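Cosmetic Claims and Labels: Notes for Session 2
Instructor: Valentin Coman

Last time we stopped at the word "clinically." Keep your notes from that session, we need them again when we get to serums.

Start with "dermatologist tested." It means a dermatologist was involved in a test. It doesn't say what was tested, on how many people, or what came out. A cream could irritate half the panel and still carry the phrase. Compare "hypoallergenic," which in the United States has no legal definition for cosmetics. Companies decide for themselves what it covers.

Percentages are worse. Take the Ustetti night cream in your packet: "up to 200% more moisture." More than what? The small print says "versus untreated skin," so the cream is being compared with nothing at all. Plain petroleum jelly would probably do well on that test too. I would want to see it next to a cheap lotion, and I'd want to know how many hours after use the reading was taken.

Then the survey claims. Devness prints "women agreed their skin looked brighter" on its box. Agreed with a statement somebody else wrote, after getting the product free. Bohdan Savchuk, who spoke to this class in July, defended these surveys as honest consumer feedback. I don't buy it — feedback on a free jar is mostly good manners — but read his handout and make up your own mind.

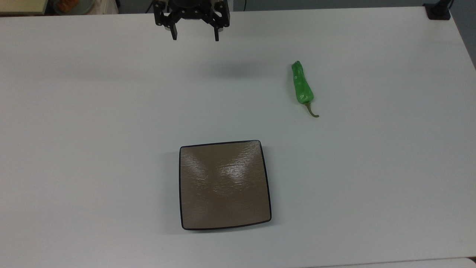

SECTION 2: READING THE INGREDIENT LIST

Ingredients are listed in descending order by weight, down to 1 percent. Below that line they can go in any order the maker likes, and the line isn't marked on the label. Color additives may come at the end whatever the amount.

So when the Yeoman face oil shows a rare flower on the front, look for where the flower sits on the back. If it comes after the preservative or the fragrance, suspect a very small dose. Small doses sometimes work (retinol is the usual case), so position alone settles nothing.

"Fragrance" can be one entry covering many substances. "Unscented" may mean a masking scent was added.

For next time: bring one product you paid for yourself. Copy out every claim on the front and write next to it what evidence would change your mind. Skip the Caltham lipstick, we'll do that one together.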